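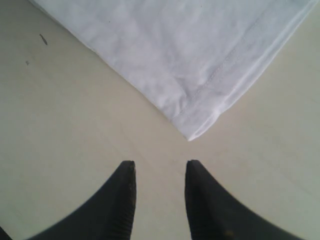

I've wanted to write about the folding table for weeks, and every time I sit down to do it something happens at the shop that I want to add, so I'm just going to start and see where I end up.

If you're new to this blog: I work at Rullimley, a small company that takes in T-shirts, puts patches on them and ships them out again. I started in packing, and I still pack two afternoons a week. The rest of my time now goes to the robot, and I love it! I had never touched one before last September.

Folding was always the job people traded away. It isn't hard, you just stand there, and after a full shift your wrists know about it. Our best ever day by hand was 1,231 shirts (Tamara Neagu still has the number written on the inside of her locker), and the day after that two people called in sore. So when Lorenz Mösli from the office asked who would want to help teach a robot to fold, I think he expected silence. Three of us put our hands up before he'd finished the sentence.

I figured it would be like getting a new printer. Somebody sets it up, you press the button, you swear at it a bit. What we got was months of talking about cloth! Where do you grab first? Why there? Tamara has folded shirts for longer than I've had a driver's license, and when Lorenz asked her how she picks the corner she said "you just take the one that wants to come." Then she folded one slowly, stopped halfway, and did it again, and you could see her working out what her own hands were doing. I wrote down two pages that afternoon. 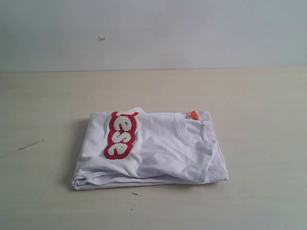
Folded, patch side up, with the little orange bit showing by the collar.

The patches are what make our shirts tricky. Plain cotton folds wherever you tell it to. Put a big fuzzy word on the chest and you have a stiff area that would like to stay flat, and the cloth around it does all the bending. Marius Toma, who sews, had been telling us for years that we put our folds in the wrong place, and none of us paid much attention. Now his opinion goes straight into how we set up the job. He comes over at break with a coffee and gives the robot notes. He has even changed how he trims the backing on some of the designs, so the folding people and the sewing people finally talk to each other about something other than the parking lot.

Corners took up most of the winter. A corner of a T-shirt is a slippery little thing, layers of hem and not much else, and you have to come at it low and from the right side or you push the whole shirt across the table. I must have laid out the same shirt 100 times in one week, a bit more crooked each time, and I was never bored, which surprised my husband more than anyone.

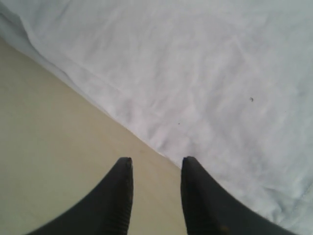
Wrinkles are the other half of it. A person smooths a shirt with the flat of the hand without thinking, one swipe and it's done. We argued for days over whether the shirts should come to the table smooth or whether the robot should have to deal with them the way they come out of the bin. Anel Cele won that one. Her point was that if somebody has to stand there flattening shirts for a machine, we've invented a worse job than the one we had. I think about that a lot. It's on a sticky note above my desk now, in my handwriting, with her name under it.

So what has changed for us? Nobody has lost hours, and that was the first thing we asked (Lorenz put it in writing, good for him). Anel has moved over to checking and is frighteningly good at it. Tamara folds the awkward stuff, the extra-large and the baby sizes, and she decides what counts as a good fold. I got a raise, a small one, and I've signed up for an evening class in Getcombe to learn some programming.

It isn't all sunshine. The folding table used to be where you heard everything, who was expecting, whose kid got into which school. With fewer people standing at it we have to make a point of sitting down together, and some days we don't. I miss that part. Tamara does too, and she's started dragging us all to lunch at the same time.
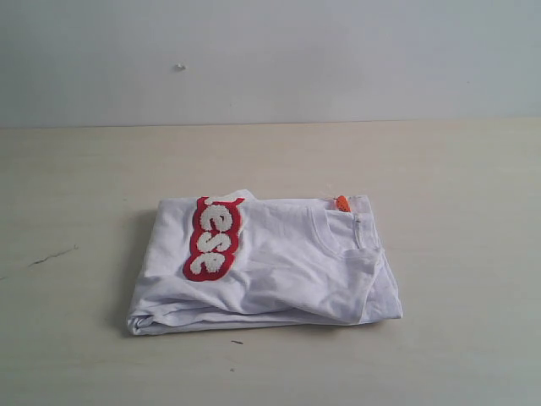
Another one folded. I'd still like the front edge neater.

Next up is long sleeves. Marius is already laughing at me. If any of you work somewhere that's done this with knitwear or anything stretchy, please leave a comment, I want to hear all of it, especially how you handle the cuffs!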